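Tuesday, bench 2, just after lunch

Got back to the old Ekberg tower today, which has been sitting under the bench since January with a sticky note on it saying "DO NOT BIN" (my handwriting, no memory of writing it). The plan is still to strip it down, see what's worth keeping, and build it back up as the spare machine for the label printer. Edin Kolev thinks I should just buy something small and quiet for 100 bucks and be done with it. He may be right! But I like this case. It's heavy and ugly and everything in it comes apart with one screwdriver.

Side panel came off easily enough once I found the third screw. Blew the dust out by the back door, not in here, so please no more comments about that. Then laid it down flat and had a proper look at the wiring before touching anything. Whoever put this together liked their cables long. The drive cage still has its blue latch, which I was pleased about — the last one of these I did had a snapped latch and I ended up holding the drive in with tape.

Cooler was a pain. The old paste had set like candy and I had to work it back and forth for ages before it let go. Flipped the socket bracket open afterwards to check on the processor and left it standing up while I went around the rest of the inside.

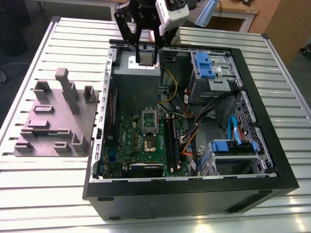 Ekberg tower on its side, panel off, socket bracket up, power supply still in.

Note for whoever picks this up after me: DON'T close that bracket until the processor has been cleaned. I've put the wipes and the new tube of paste in the Skaston drawer, left side. The paste is the stuff from Després, so go easy, it's much runnier than what we had before and last time I got it all over my sleeve.

Power supply comes out next. I want to run it on the tester by itself for 5 minutes before I trust it with anything, and if the fan makes that grinding noise again it goes straight in the recycling. There are 3 spares on the Clasulska shelf, although one of them has a plug I don't recognize, so check before you get excited.

Still to do:
test the power supply
clean the processor, fresh paste, bracket down
try the memory in the other board
find feet for the label printer (separate problem, I know)

Stopped at 3, screws are in the blue-lid jar — the short ones and the long ones are mixed, sorry Edin.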